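Small kitchens and glossy dark cabinets – show me yours!
Forum: Home & Interiors > Kitchens

venside_val
Posted Sunday, 7:42 am

OK, I am officially in deep. We get the keys in March and the kitchen is a tiny corner, so I've spent every evening comparing door finishes. I came in wanting white like everyone else and now I can't stop thinking about dark gloss. Charcoal, nearly black, top cabinets and all! My sister thinks I'll be living in a cave. Has anyone done dark uppers in a small space and still liked them a year later?

Budget for doors and handles is $3112, which came out of a long talk with my husband and is not moving.

mumero_mike
Posted Sunday, 8:15 am

Do it! We went dark gloss in our old apartment and I loved it every single morning. The trick is keeping the wall behind plain and pale, and having a countertop that throws some light back. Stainless is wonderful for that. Yes it scratches, but after a few months the scratches all blend together and it looks like a real working kitchen.
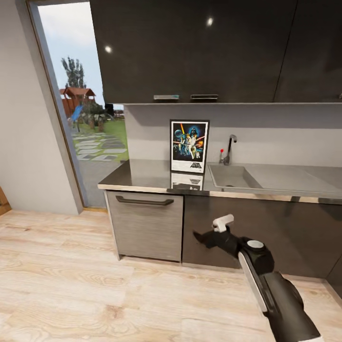

Charcoal gloss uppers, light gray wall, stainless counter (render)

Look how the ceiling lights bounce off the doors. Matte would soak all that up. I also really like the short metal pulls along the bottom edge – you don't get a big row of bars at eye level.

quietdrawer
Posted Sunday, 8:51 am

Going to disagree with Mike, sorry. I had gloss for two years and wiped fingerprints every day of it. I have kids, so maybe that's on me, but dark gloss shows everything. Matte charcoal gives you the same mood with half the cleaning.

mumero_mike
Posted Sunday, 9:04 am

With kids, fair. But matte holds grease! I'd take fingerprints over that shiny patch you get next to the stove.

Svatopluk Sokol
Posted Sunday, 9:30 am

I hang cabinets for a living and have put up plenty of both. Gloss is easier to clean, matte needs cleaning less often, so you are both right. Val, spend on under-cabinet lighting first. I had a customer on Vitale Street with black uppers who hated them until we put a warm strip underneath, and then she wanted the hallway done too.

Order 2 spare doors if you can. Matching a gloss finish later is miserable.

venside_val
Posted Sunday, 10:12 am

Spare doors, wow, I would never have thought of that. Adding it to the list right now! What size pulls do people like? I've got 30 open tabs and they all look the same to me.

quietdrawer
Posted Sunday, 10:20 am

Short ones. Long ones catch your sweater. And get a sample door before you order, please – hang it up and cook next to it for a week.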